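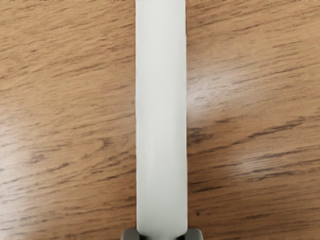 Page 8 of 14

Wrist view in the simulator, and why the pose estimate slid

I spent most of July on one bug in the perception node, and the fix is small enough that I would rather write down the path to it than the patch. The setup is our usual one in Drutitz: a parallel gripper, a simulated wrist camera, a wood-textured table, and a long white bar as the part. Drutitz is our wrapper around the physics and the renderer. Kalovine is the planner that sits on top of it. Both names will come up a lot.

The symptom first. The estimator publishes a 6-DoF pose for the bar at a fixed rate. Before the grasp, with the wrist high above the table and the whole part in view, the pose was good. Once the fingers were on either side of the bar, the position along the long axis began to drift. The lateral position and the yaw stayed where they should. Kalovine took the drifting pose at face value, updated the attached-object transform, and planned a place motion with the bar's center in the wrong spot. In the worst run of a batch of 90 the error was 164 mm at release.

Erdal Tekin looked at the logs and said it was a timestamp problem. It was a fair guess, as we have had two of those this year. I replayed the bag with the clock locked to the simulator step and the drift did not change at all. Same curve, same final value.

The geometry explains it once you look at what the camera gets at that point. The bar runs through the view from the fingers to the top border, and the far end is outside. The near end is hidden between the fingers. What is left is two straight parallel edges and an almost uniform white surface. Two parallel lines fix the lateral offset and the yaw. They give you nothing along their own direction. The registration step was solving for a degree of freedom that had no data behind it, and the solver was happy to return a number.

What I did not understand for a while was why it drifted in one direction instead of wandering. Noise should have gone both ways. The answer was in the texture. The table material has a strong grain that runs close to crosswise relative to the bar, slightly tilted, plus soft patches of reflected light. The segmentation mask was clean in the dark grain and a little fat beside the bright patch at the right edge, where the wood goes pale enough to get near the off-white of the part. Those few extra mask pixels moved in the image as the wrist moved. The registration step read that motion as motion of the part along its axis, because that was the cheapest direction to move it.

To check this I swapped the table for flat gray, and the drift went away. I put the wood back and turned off the specular term, and it mostly went away. Then I put everything back and made the bar shorter so that its far end stayed in view, and it went away again. The last test is the one that matters. The reflections pushed the estimate, but the missing constraint is what let it be pushed.

Remzi Duman suggested putting a marker on the bar. That would work in simulation and would be useless for the Güler job, where the parts arrive plain and have to stay plain.

The fix has two pieces.

The first is in the estimator. After the solver converges, I take the approximate Hessian of the cost at the solution and look at its eigenvalues. If the smallest one falls below a threshold relative to the largest, the matching direction is flagged as unobserved and its update is dropped. The covariance in that direction is inflated before publishing. The translation and rotation terms need to be scaled before you compare them, or the ratio means nothing. I used half the part length as the scale. The code had a covariance field all along, filled with a constant. I wrote that constant myself, two years ago, with a TODO next to it.

The second is in Kalovine. It now reads the covariance. When the gripper state is closed and the pose is flagged, it holds the last well-constrained value along the flagged axis and carries it with the gripper frame. This assumes no slip. Slip along the axis of a smooth bar is exactly what this camera cannot see, so the assumption is doing real work. Selim Ağca wants the finger force signal in the loop as a slip check – I agree, and it is not in this release.

Results after the change: the batch of 90 was repeated with the same seeds. The largest release error dropped to 8 mm, and what remains is consistent with the error in the pre-grasp estimate. The planner code change was 14 lines. The test that goes with it is longer than that.

Two open items. The threshold was tuned on one part shape, and I expect it to be wrong for a short, fat one. Uldis Bite is running the cube and the disc on the Eninberg machine now. Also, the hold logic has no timeout. If the gripper stays closed through a long motion, the held value just gets older, and the planner should probably say so in the log. I have a branch for that, not reviewed yet.

The next page covers the scaling of the Hessian in more detail, with the derivation I skipped.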